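ok bedroom reset thread, because I said I would and it's already 4:30 in the afternoon

rules are the same as last time. bed first, then clothes, then whatever's under the bed. no phone except for this

timer set for 30 min. we'll see

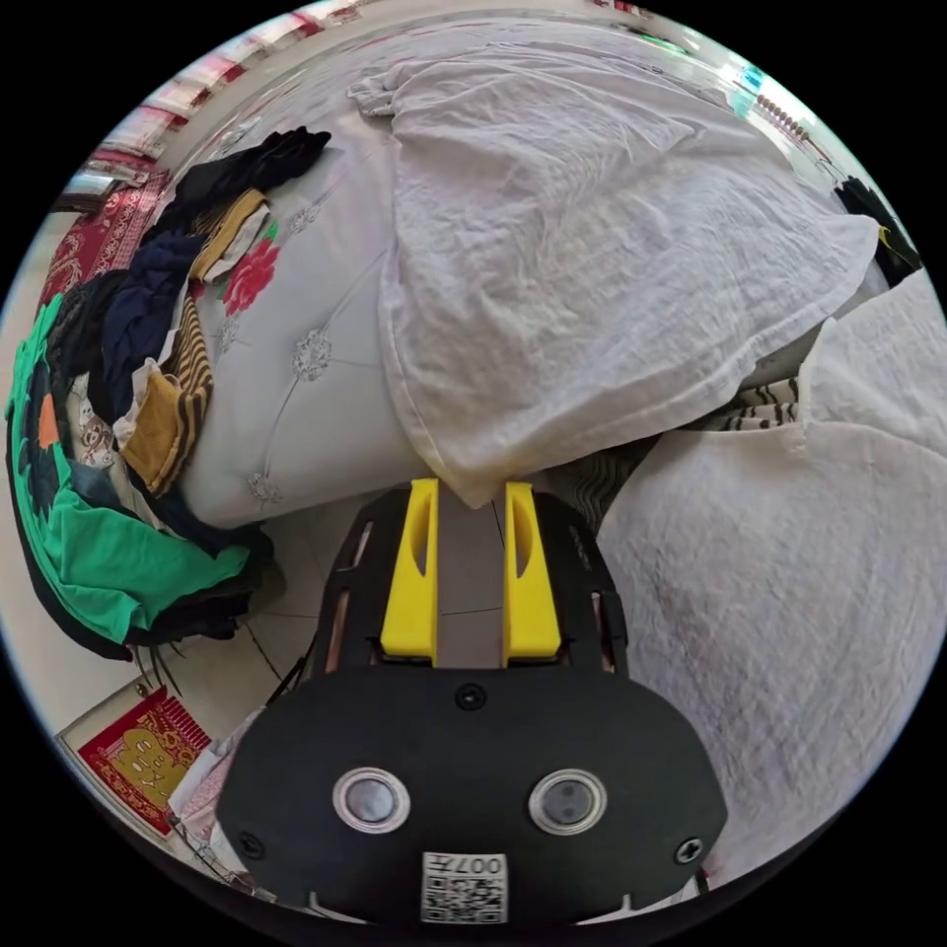
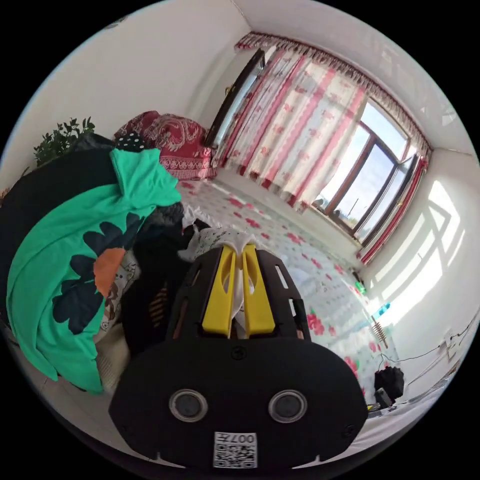 bed before clothes, always, I will fight people on this. You need a flat place to fold and the floor isn't it (my knees). So pillows off, sheet pulled tight, quilt back on last. The pile can wait, it's been waiting. I did it the other way round in December and ended up with folded shirts on a bare mattress and nowhere to put them. The green one with the big dark clover goes on a hanger this time, I keep folding it and the print gets a crease right down the middle

pillow cover situation. the white one wrinkles if you look at it. tried smoothing it by hand, tried a damp washcloth, tried just flipping it over. flipping it over is the winner so far

also the sheet with the little tufted flowers - love it, but do NOT put it in with anything that has a zipper. lost two tufts that way. Inside out in a pillowcase, cold, low spin

someone asked where it's from. Irnholm, the outlet one, not the big store. I paid 19 dollars for the sheet and felt very smart about it until the tufts thing

ok clothes

my method, such as it is: one pass where I only pull out what's obviously dirty. Don't fold anything in that pass. don't even look at the nice stuff. socks go straight in the hamper, I don't sniff socks anymore, life's short

second pass is hangers. anything heavy or with a big print. third pass is folding and by then it's mostly t shirts and you can go on autopilot

black things get their own stack becuase I can't tell them apart after dark. leggings, leggings, a skirt I thought was leggings

had 16 hangers when I started. have zero hangers now. there's stuff left

so the question is do I buy hangers or get rid of clothes. (I know. I KNOW)

the Musamness ones are the thin grippy kind and they're fine but the hooks spin around and it makes me crazy. The old plastic ones from my last apartment are ugly and have outlived everything

timer went off. not done. resetting it

hard part is the maybe things. worn once, not dirty, not clean enough to go back in the drawer. I used to have a chair for that and then the chair was just a second pile. Now it's hooks on the back of the door, four of them, and if the hooks are full something has to get washed. works like 80 percent of the time

someone replied to do the quilt on the line instead of shoving it back on the bed. no line here, second floor, but I do hang it over the railing when it's sunny. an hour is plenty. flip it halfway. check for bugs before you bring it in, ask me how I learned

thick quilt storage while I'm at it - don't do the vacuum bags for more than a season. Mine came out of one flat as a tortilla and took most of a week to puff back up. a big cotton bag is fine. an old duvet cover is fine, it's free

folding note since I always get asked: thirds the long way, then thirds again, stand it up in the drawer. printed side out so you can see which shirt it is. sweatshirts don't do this, they just fall over, stack those flat on the shelf

ok hamper's full and I'm not doing two loads tonight. dark load now, whites in the morning

giveaway bag has seven things in it. two of them I already took back out. so five

there's a drop box by the Warraich market and I'm putting the bag in the car right now so it doesn't live in the hallway till spring like the last one did

back. bag's in the car. bed looks good, quilt's a little crooked and I'm leaving it

under the bed is tomorow. I looked. it's mostly shoe boxes and one roller skate

dryer just buzzed, gotta go get the darks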